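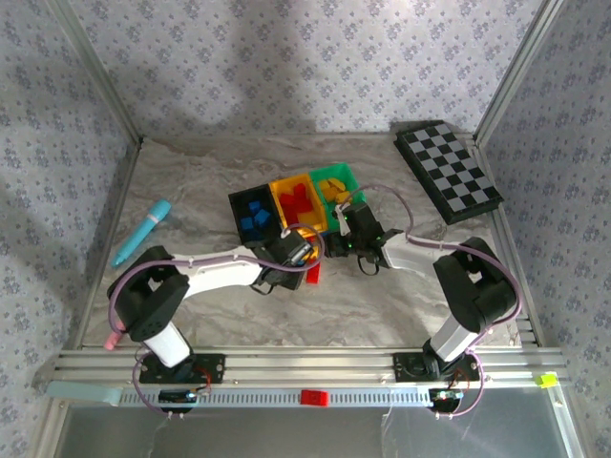

Clirngate sorting cell – planner notes, Oct 7, 2026

Merged the new arbitration code into Nilon this morning and ran the block sort with both arms live. So happy with this one!

The old scheme locked the whole middle of the table whenever either arm went in, so the other one just sat there. Now each arm reserves a swept volume for the next 2 seconds of its trajectory, and the second arm only waits if the volumes overlap. With the bins side by side like that, both grippers want the same bit of air all the time, so it gets a proper workout.

Ran 100 picks, mixed colors. 87 went through with no replan at all. The rest replanned at least once, mostly left arm going to black while right was busy at green. Yellow in the middle is the worst case on paper and it did fine – need to look at why.

Color map is still hard-coded: blue to black, red to yellow, yellow to green. Yes, yellow pieces don't go in the yellow bin. I got that backwards in the config twice, so it has its own test now.

Perception: floral walls give the segmenter a few false blobs near the back. Cropping to the table plane before clustering kills them, costs next to nothing.

To do
– reservation update is at 50 Hz, try lower
– cables aren't in the collision model yet
– send the logs to Trarnstead
– upright red blocks: grasp from the side or the top?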